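4.2. Le porte-ustensiles et la table : une petite géographie du rangement

Il nous faut maintenant quitter les placards, auxquels la section précédente était consacrée, pour nous attarder sur un objet si modeste que nos propres grilles de relevé l'avaient d'abord oublié : le pot à couverts. C'est I-hsuan Poon qui, en relisant les carnets de la première campagne (26 foyers, visités au mois de mai), a remarqué combien il revenait dans la bouche des habitants, toujours au détour d'une phrase, et toujours pour dire où se trouvait le reste. On pose le sel « derrière le pot », on cherche la louche « dans le pot ou à côté ». Leopoldo Rosales a proposé de parler à son sujet d'un rangement de proximité, et nous avons gardé l'expression, faute d'en trouver une plus heureuse.

La cuisine que nous avons désignée sous le nom de Phetsri en offre un cas que nous aimons beaucoup. Le porte-ustensiles s'y rencontre sur une table rouge mouchetée, à l'écart du plan de travail, et il accueille pêle-mêle ce qui sert à cuire et ce qui sert à manger : de longues baguettes de bois, des manches de cuillères et de louches en métal. La cuisinière à gaz, avec son wok noir et son grand faitout, se trouve pourtant au-delà, sous les placards blancs où sont collés deux papiers découpés au caractère du double bonheur.

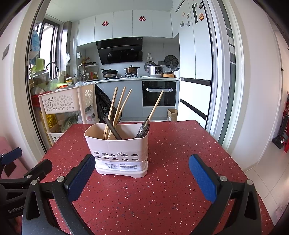
Figure 7a. Cuisine Phetsri : le porte-ustensiles sur la table, la desserte à roulettes et, au fond, le coin cuisson.

On aurait tort, nous semble-t-il, de lire dans cet éloignement une négligence. La table et la desserte crème forment ensemble une sorte de seconde cuisine, plus basse et plus souple que la première, où voisinent les légumes verts, un panier de plastique vert, un couvercle de casserole en inox. Nous avions observé à Dornstead une disposition comparable – sans desserte, il est vrai, mais avec un tabouret qui en tenait lieu – et nos hôtes y disaient volontiers « la table » pour désigner tout cet ensemble.

Reste la question, plus délicate, de la limite du rangement. Un ustensile couché près du pot est-il rangé ? Notre premier codage répondait non, par principe ; il a fallu y revenir, tant les habitants nous contredisaient avec patience et gentillesse.
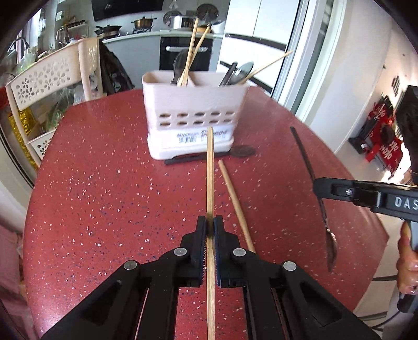 Figure 7b. Même table : baguettes et cuillères dressées dans les deux compartiments, ustensiles couchés sur le plateau moucheté.

Nous distinguons donc désormais l'ustensile dressé, l'ustensile couché au voisinage immédiat du pot (la pièce brun foncé en forme de cuillère, tout près du petit plateau égouttoir noir, en est un bon représentant) et l'ustensile couché à distance, comme la longue cuillère sombre du côté droit de la table. Sur les 734 positions que compte le corpus, ce codage à trois valeurs a été repris intégralement, à deux lecteurs, et les désaccords ont été tranchés en séance.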